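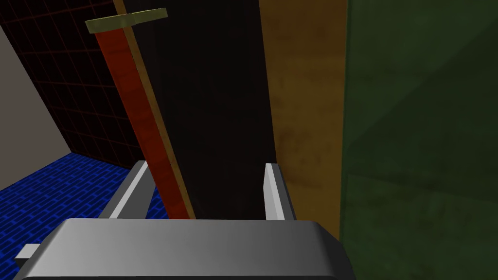 Gripper's-eye view in the Korine simulator, open fingers either side of the red-orange handle.

I went along to the Csonka open day in Cleltham in September mostly to have a proper go at Korine, their practice software for robot arms. You steer a gripper round a made-up room and try to get hold of things, and it's harder than it sounds!

Ilona Hegyi ran the demo and let us all have a turn (18 of us, so there was a bit of a queue). The colours are bonkers - bright blue brick floor, a black wall with a red grid on it - but I got used to them quickly, and the grid helped me judge how far away I was. The wood textures are decent too, if a bit blotchy.

What I didn't get on with was the view itself. The gripper body fills so much of the bottom of the screen that I kept losing the lower end of the handle behind it. Ilona showed me how to back off and come in again, and I did get better, though my best score was 113 and the chap before me got 123.

The home licence is 500 pounds a year, too steep for me. I'd happily pay for a weekend of it, mind. Nuseo is meant to be doing a cheaper one, so I'll try that before I decide.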